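Progress report to the Ratanaporn Fund
The Kevum clothing exchange
23 May 2018

Hi Yupin,

You told me last time that I could skip the formal template as long as I covered money, people and problems, so I'm taking you at your word (you may regret it!). Grab a coffee, it's a longish one.

Where we are

The exchange is open two afternoons a week now, and the Kevum neighborhood has well and truly found us. We have 54 families signed up, which is a lot more than I had in my head when I wrote the application in December. Most of them come for kids' clothes. Kids grow, parents get sick of buying the same jacket one size up, and word gets passed along at the school gate. I've stopped putting up flyers. I still have a whole box of them if you know anyone who wants the blank backs for shopping lists.

The way it works hasn't changed much from what we proposed. You bring a bag, you get points, you spend the points on whatever is on the rails. What has changed is that we dropped the quality grades. I loved the grades! I made a chart and everything. But it meant standing in front of somebody and telling them their son's favorite sweater was a C, and I hated doing it, and so did Jintana. Now it's one item, one point, with coats worth two. Sorting is faster and there are fewer long faces.

Sportswear and hats

These two are our surprise hits. Anything with a mesh lining goes out the door fast, and I could fill a whole rail with bright blue if people would only bring more of it in. Hats I was not going to take at all. Jintana talked me into a small trial, and the caps do well, especially with the teenagers, who otherwise wouldn't be seen dead in here with their moms. We set a simple rule: caps and sun hats yes, wool hats only from fall on. 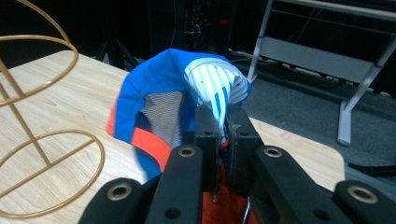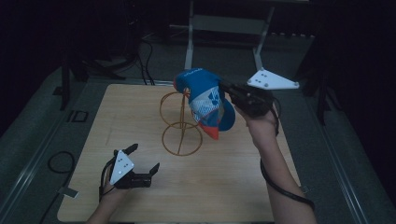
Money

You gave us the grant in two payments and we've had both. Rent is the big one, as expected, and it has come in right on budget. The laundry line has not. I budgeted for washing the odd smelly bag and what we do in practice is wash nearly everything, so we went over there and I've covered it out of the signage money. The sign over the door is therefore hand painted. I think it looks nice. My sister thinks it looks like a yard sale, and she's entitled to her opinion.

The check-in software is Drullix, the basic plan. It does what we need, which is to keep the points straight, but it logs you out if you leave it alone for more than a few minutes and then you have to type the whole password again with a line of people waiting. I've written to their support twice. If they don't sort it out by the time our plan is up for renewal I'd like to go back to index cards, and I'd like your blessing for that, as the application did promise you a digital system.

People

Jintana Thaweesak is now on 9 hours a week, up from the few she started with, and I would give her more tomorrow if the budget let me. She has taken over the mending table completely. People bring in something with a broken zipper and she shows them how to replace it, and they go home with the thing fixed and (sometimes) the nerve to try the next one themselves. We have a waiting list for her evening class, which I didn't see coming at all.

What hasn't gone well

Men's clothes. We have hardly any, and what we get is mostly neckties. I tried asking at the Turkov bus depot, where they were very kind about it and gave us a pile of uniform pants we can't hand out with the company stripe on them. Jintana is picking the stripes off one pair at a time. It's slow.

Shoes are the other headache. I said in the application we'd take them, and we did for a while, and the back room smelled like a locker room. I've paused shoes for now. I'd love to talk about whether we do them properly, with a rack and a cleaning routine, or drop them for good.

What I'd like to do next

A back-to-school day, with everything for kids out at once and a 30 minute slot for each group of families so it doesn't turn into a stampede. I have the hall pencilled in. I'd need a small extra amount for the second set of rails, and I'll send you the quote separately once the supplier calls me back.

Could you let me know about the index cards before you go on leave? The rest can wait until you're back.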